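Water marks on an oiled table -- sand or leave?
Posted in Home & Garden > Furniture care
232 views

Jacqueline Collet
I have a wooden dining table that I oiled in October with the Zatlow hard oil from the DIY shop. I did two coats. Since then I get a pale ring every time someone puts down a glass, and the end by the window feels a bit dry to the touch. The rings fade after a day or so but two of them have stayed.

The tin says to leave 6 hours between coats. I left it overnight, so I don't think that's the problem. Do I have to sand the whole top again or can I just treat the bad end? I've got guests on Friday and would like to be able to use it by then.

Loïc Rolland
You don't need to sand the lot. Two coats is thin for a table that gets eaten off. Rub the marks lightly along the grain with a fine pad, wipe off the dust, then put one thin coat of oil over the whole top. If you only do one end it will show as a darker patch. After about 20 minutes wipe off everything that hasn't soaked in. Most sticky tables come from skipping that bit.
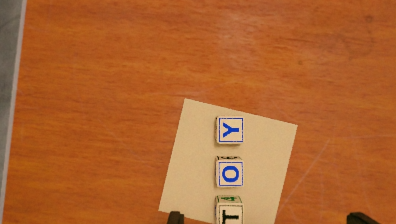

Tabletop from above, grain running left to right, with a square of beige paper on it.

For the two rings that stayed, try 240 grit on a cork block, very light pressure. Don't go down to 80, you will see the scratches through the oil. And lay the oily rags out flat outdoors to dry before you bin them, they can catch fire if they're left in a heap.

Marcelle Baudry
I just use a tablecloth.

Boglárka Orbán
Agree with Loïc on doing the whole top. I'd do it by Wednesday at the latest though. It feels dry the next morning but the oil is still soft -- mine marked under a warm plate after two days. Use mats on Friday whatever you do.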